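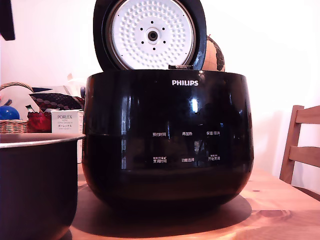 *Lid up, inner plate facing out. Start with the plate.*

# Kitchen cleaning advice I tested and mostly don't believe

Last updated 18 September 2026

I keep a file of cleaning tips that people send me, and once in a while I go through it and try them on my own stuff. Most are harmless. A few waste good vinegar. A couple will wreck a finish you paid for. What follows is what I kept, what I threw out, and where I'm still on the fence.

## Rice cookers

The popular advice is to boil lemon slices in the pot "to sanitize the whole machine." It makes the kitchen smell like lemon for an hour. It does very little for the underside of the lid, where the starch dries into a film you can scratch with a fingernail.

What works is dull:

- Unplug it and let it cool with the lid open.
- If your inner lid plate comes off (check the manual, plenty don't), wash it in warm water with ordinary dish soap and a soft brush. Go over the bumps in circles.
- If it doesn't come off, use a wrung-out cloth, twice. Soap first, then plain water.
- Poke around the steam vent with a cotton swab. Mine was disgusting.
- Leave the lid up until everything is dry. Overnight is fine.

I have read that you must do all this after every pot. I do the plate and vent once a week and the bowl every time, and my rice tastes like rice.

Skip the "rice cooker descaling tablets." I bought a pack of Tonura ones in April, 17 tablets for more than I'd like to admit, and ran one cooker with them and one with a spoonful of citric acid in water. Same result. The citric acid bag will outlive me.

## Big pots with stuck-on food

Everyone swears by something here. Baking soda, dryer sheets, a dishwasher pod left to soak overnight. I tried them on burnt oatmeal, which I produce reliably.

Plain hot water and dish soap, left for six hours, beat the dryer sheet and tied the pod. Baking soda paste helped on the last brown ring and nowhere else. The dryer sheet left a perfumed slick that took longer to get off than the oatmeal.

Two things I'd be careful about. Don't use powder cleanser on anything with a coating, whatever the label says about being gentle. And don't pour cold water into a hot pot to "shock" the food loose, a trick from the Hokeso newsletter that warped a decent pan of mine. It now rocks on the burner like a cradle.

Check the rim too, particularly where it curls over. Grease sits there and a sponge slides right past it.
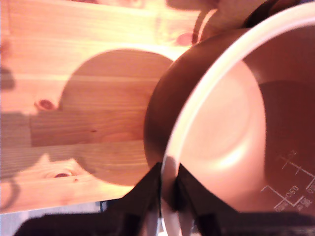 ## Mugs and tea stains

Tahira Malik wrote in to say that salt and a cut lemon will take tea stains off any mug in under a minute. I like Tahira's letters, but I don't know what tea she drinks. My stains laughed at it.

Ranking, best to worst, on a mug that had seen a whole winter of black tea:

1. Oxygen bleach powder, hot water, half an hour. Came out like new. Rinse it well.
2. Baking soda on a damp cloth with some elbow grease. Good, slow.
3. Denture tablet. Fine, if you already have them in the house.
4. Salt and lemon. Took the shine off the stain, left the stain.
5. Foil ball. Please don't. It leaves gray marks.

If a stain looks like it has come back in the same spot, tip the mug on its side under a lamp and look along the wall. You may have fine scratches in the glaze holding the color, and then no cleaner is going to fix it for long.

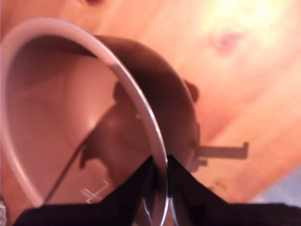

*A mug on its side. Check the far wall and the curve under the rim.*

## Glossy black plastic

Whoever decided that kitchen appliances should be shiny and black does not do their own dusting. The Rampersad polishing spray is supposed to leave an "invisible shield." I sprayed half of a toaster and left the other half alone. After a week both halves had the same fingerprints, and the sprayed half had picked up more flour.

Use a microfiber cloth, barely damp, then a dry one. Paper towels leave hairline scratches that show up as soon as the sun comes around. Glass cleaner is a gamble on printed labels - I rubbed half the numbers off a timer that way, and I've been guessing at it since.

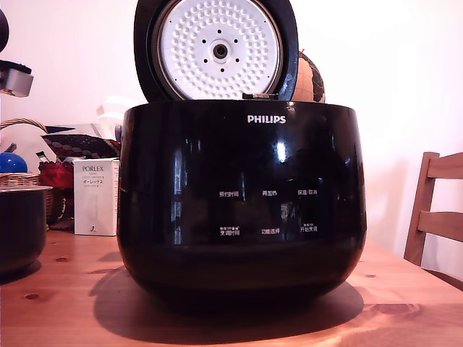 The other thing about shiny plastic is that it makes you clean the wrong part. You buff the front because the front is what you see, and meanwhile the power cord is sticky and there are crumbs packed under the feet. Lift the thing up once a month. I found a guitar pick under mine, and I don't play guitar.

## Still undecided

- Steam cleaners. I borrowed one from the rental counter in Grevville. Great on grout, hopeless on the stove hood. I'd need a longer try.
- Vinegar in the dishwasher. Some people say it eats the seals. I haven't seen that, but I haven't seen it do much good either, so I stopped.
- Freezing sponges to kill germs. I doubt it. Buy a new sponge.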